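From: Jocelyn Lemieux
To: deck-practice list
Subject: Re: [deck-practice] Draft 2, section on deck layout and approach height

Adelino Azevedo wrote on Thursday:

> I have read the draft twice and I still don't see why the deck map has
> to be a controlled document. At Amaral we keep the positions in the
> method file, and the method file is already under version control. A
> second document is a second thing to get out of date. Also, section 4
> says "all labware shall be placed in a marked position," and then
> section 6 lets the user define a position in software only. Which one
> is it?
>
> On approach height, I would drop the fixed number completely. It will
> be wrong for half the labs that read it.

Adelino,

Thanks for going through it line by line. I'll take your points in order, and Ravindran can correct me on the parts he wrote.

On the deck map. The method file tells the arm where things should be. It doesn't help the person who walks up to the cell and has to decide whether the deck is set correctly before pressing start. Those are two readers. I agree that two separate files will drift apart, so I propose we change the wording to "the deck map shall be generated from, or checked against, the method file at each revision." If you print it from the method file, you already comply and there is nothing extra to do.

We have been trying the draft on the Finent cell in simulation before asking anyone to try it on a real bench. The arm is on a pedestal at one side of the table and the marked mat is the only place labware is allowed.
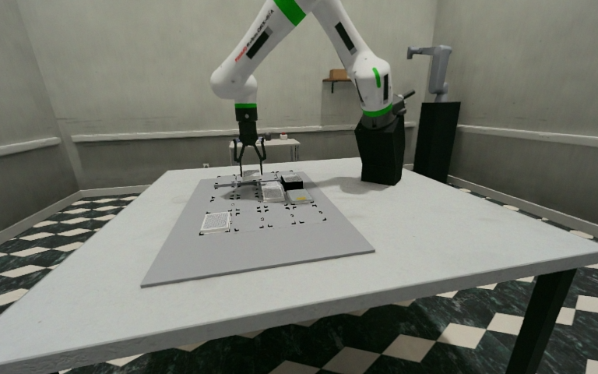

Simulated cell, arm over the marked deck.

Note for section 4: the plain front part of the mat has no brackets, and under the current text nothing may be set down there, even for a moment. Aurora Frade asked whether it could be used as a parking area for lids. My answer is yes, if it is marked as one. An unmarked area that everybody knows about is how we ended up with this section in the first place.

On section 4 against section 6, you are right, they conflict. Section 6 was written first and was meant for temporary positions during method development. I suggest this text:

6.2 A position defined only in software may be used during development, with an operator present. Before the method is released for unattended use, the position shall be physically marked or removed from the method.

That leaves people free to try things out and still gives the night shift a deck they can check by eye. If someone has a good case for software-only positions in released methods, please send it. Rupert Thaler mentioned that Flundlow may have one with a moving shuttle, but I have not seen the write-up.

On approach height I half agree. A single number for every lab is a mistake. No number at all is also a mistake, and we saw that in the last draft, where people filled in whatever the controller offered as a default. What I would like is a rule plus a fallback. The rule: travel height is set from the tallest item on the deck, including anything the gripper is carrying, with a stated margin. The fallback: if the lab has not worked out its own figure, travel at 300 mm above the deck surface. 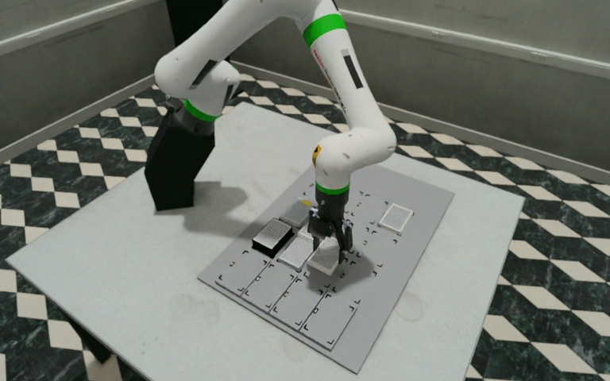

The carried item is the part people forget. A method can be checked with an empty gripper and pass, then fail with a plate in the fingers, because the lowest point has moved down and the widest point has moved out. The same goes for neighbors. Fingers that open to the sides need room on both sides of the plate, so the gap between two adjacent positions has to be judged with the fingers open. I would add to 5.3: "Clearance to adjacent labware shall be checked with the gripper fully open, at pick and at place."

Ravindran ran the Florkard method set against the two rules above over the weekend. Out of 1,319 planned moves, 11 broke the open-finger clearance rule. None broke the travel height rule once the carried item was counted. He points out that this is simulation with ideal labware, and that a plate sitting a little crooked in its brackets would change the result. I would like the draft to say so in a note, in plain words: a clean simulation run is a reason to go on to a slow dry run on the real cell. It does not replace one.

Smaller items:

Mixed heights. I'd prefer that tall items go at an edge or corner of the marked area where the layout allows, as a "should" — I don't think it can be a "shall" on small decks.

Corner marks. The draft says "visible." Adelino asked, off list, visible to whom. I have changed it to "visible to a standing operator when the position is occupied." Corner brackets that extend past the plate do this. A printed outline the same size as the plate does not.

Second arm in the same room. Out of scope for this document. If its reach overlaps the deck, the cell needs its own risk assessment and we should only point to that.

Wording of 3.1. "Workcell" and "cell" are both used. I have gone with "cell" throughout unless someone objects.

Please send comments on 6.2 and 5.3 to the list and keep them out of private mail, so that Aurora can pick them up for the August draft. Editorial fixes can go straight to her.

Jocelyn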